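Hand-held Gripper Build – Frequently Asked Questions

Last updated: February 2024

14 comments | 6 shares

These are the questions we get most often on the Wosero build, through the comments and from people who come in on the open night at the Grarkdale workshop. Wosero is a hand-held two-finger gripper with a camera on top, used to record how a person picks things up so that an arm can be taught from it later. The arm side of the project is called Prendoden and has its own page. Nothing on this page covers the arm.

Do I need to own a robot arm to build one?

No. Most members who have built a Wosero don't have an arm at home. You can record, check and label with the gripper alone, and either use the shared arm on a booking or pass your recordings to somebody else.

What does it cost?

The last full set of parts came to $340, including postage and not including the camera. Printing at the workshop is charged by weight. If you already have a drawer of M3 hardware and a spare microcontroller you will spend less. Buying bearings singly from a hobby shop is the easiest way to spend more.

How long does it take to print?

The full set is 51 hours of machine time on the older printers. The main body is the long one and should be started on a day when someone is around for the first few layers. The finger carriers are short jobs and can be done together on one plate. Print the body in the orientation it has in the file. People rotate it to save support material and then the trigger pivot splits along the layer lines.

Which filament?

PETG for the body and carriers. PLA works for a test fit but creeps if you leave it in a car in summer. Colour makes no difference, except that very glossy filament can throw reflections back into the lens. A light sand fixes that.

What are the finger pads made of?

The current version is a flexible TPU print with a ribbed face, held in a stiffer rim. Earlier pads were cast silicone, which gripped better and tore sooner. The silicone mould file is still in the folder if you want it. Print TPU slowly and dry the roll first.

My fingers don't close evenly. What did I do wrong?

Usually the two racks have gone in one tooth apart. Take the cover off, push both carriers fully open by hand, lift out the pinion and drop it back in. If they still meet off centre, check the rail screws. They should be snug with a drop of thread locker, and the carriage should slide under its own weight when you tip the gripper on its side. If it sticks at one spot, there is probably a string of plastic in the channel.

Why is there such a strong curve in the recorded picture?

The lens is a fisheye. The camera has to get both fingertips and as much of the room as possible at once, because the tracking software works out the gripper's position from fixed things in the surroundings. Brick is good for this. Bare plaster is poor, and a big window at the wrong time of day is worse. You will also get dark corners. Leave them in the recording and mask them later in software. 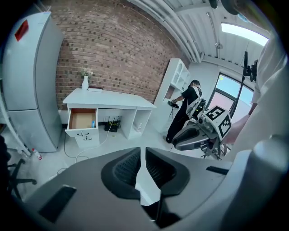 One reader, Güler, wrote in to say that the calibration step was the part the old instructions skipped over, and that the first 81 clips from that build had to be thrown out over a lens file copied from a different camera. Güler's advice was to calibrate every camera separately, even two of the same model bought together, and to write the date on a bit of tape on the housing. We have since added this to the build notes.

How do I calibrate?

Print the board from the files folder at full size, glue it to something flat (glass or acrylic, cardboard will bow) and record a slow pass with the board reaching into all four corners of the picture. Keep the room bright. Run the script on the clip and look at the error it reports. Under half a pixel is fine. If you get more than one pixel, record it again instead of trying to tune the settings. If you refocus the lens or take it off the mount, start over.

Where do the square markers go?

That depends on what you want to measure. Small ones on the finger carriers give the opening width. Larger ones on the top or side of the gripper are for locating it from an outside camera on a tripod. Print them matte, keep the white border all the way around, and don't use the same ID twice in one room. A marker that has lost part of its border won't be read reliably.

Can two people record at the same time?

Yes, and it works well for jobs like holding a bag open while the other person fills it. Clap the fingers of both grippers together in view of both cameras at the start so the clips can be lined up. Agree who moves first. Stay out of each other's way with the cables.

Does it need a computer attached while recording?

The basic version doesn't. It records to the card in the camera and you copy the files afterwards. The tethered version adds a cable and gives you a live view, which is handy for teaching beginners. Tape the cable along your forearm, leaving slack at the elbow, so it doesn't pull on the connector. For live view over the network, use a router in the same room and give the gripper a fixed address. The building's guest wifi drops out too often.

Is it heavy?

It's fine for ten minutes and tiring after half an hour. Most people rest their elbow on the bench between clips. We looked at a lighter body in March last year, but it flexed enough to upset the tracking and we dropped it. If you have small hands, print the short trigger.

What should I record first?

Something dull. Pick up a plastic bottle and put it in an open drawer, then take it out again. Start every clip from a slightly different spot and vary where the bottle stands. Keep the speed slower than you think you need – fast wrist turns blur the picture and the tracking loses its place. Expect to lose roughly one clip in ten until you get used to it.

What about other people in the shot?

The lens picks up nearly everything in front of it and a fair bit to the sides. At Grarkdale, tell the others in the room before you start and move if they'd prefer not to be in it. Don't upload anything with a person in it unless they have agreed. At home, check for mail and computer screens lying in view.

Can I sell one I have built?

The files are licensed for non-commercial use. Charging someone what the parts cost you is all right. Running a shop off it is not.

Can I change the design?

Please do. Keep the distance from camera to fingertips the same if you want your recordings to be usable alongside everyone else's. If you change that distance, name the files differently and say so in the notes. Handle shape, trigger and cable routing can be whatever suits you.

Where do I get spares?

Pinions, springs and a few spare pads are in the bottom drawer of the parts cabinet at the workshop. Write down what you take in the book and put the money in the tin. For anything else, the parts list has part numbers and at least two suppliers for each item. We don't post spares.

My question isn't here.

Leave it in the comments below or bring the gripper in on an open night. If it's a tracking problem, bring the raw clip as well. A phone video of the screen doesn't give us enough to work with.

Contact | © Grarkdale Workshop | Back to top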